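Bathroom fittings – session 5 handout
Tutor: Tipene Te Moana. Room open till 5, bring your own pencil.

Today is freestanding baths and deck taps. Wall-hung basins moved to July, so ignore the old Natetura sheet, page numbers are wrong anyway.

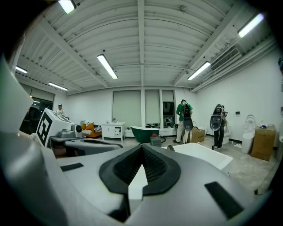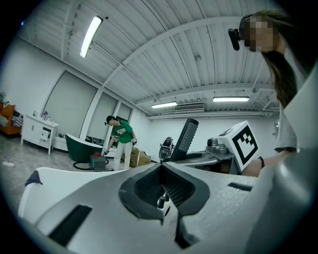
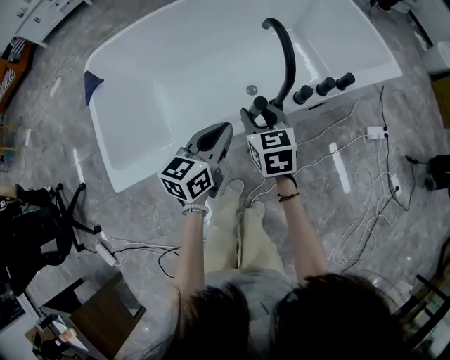 Fig. 1 (first picture) – room with the green bath by the window. Fig. 3 (last picture) – bath with black spout and controls on the rim.

Rim-mounted taps
– spout curves up and over, mouth aimed back into the basin. Check the reach BEFORE drilling
– controls in a row along the rim, to one side of the spout. Look at fig. 3 again
– matt black finish: soft cloth, no cream cleaner, no scourers
– handle grips at the base, so test it from the base. Should turn without the rim flexing

Waste
– small round chrome one here, near the near rim. Doesnt match the black, clients will ask
– Kerex sheet gives 22 mm for the supply pipe, copy it down

Placing the bath
– window behind = blinds. Allow for the cord or chain
– leave room to walk round and to clean behind
– tiled floor: level first, seal last. Marble pattern hides very little once grouting is off line

Towels: over the end of the rim is fine while working, allways move before filling.

Homework: Nurnham plan, questions 1 to 5. Escobedo reading, p. 28, only the bit on overflows.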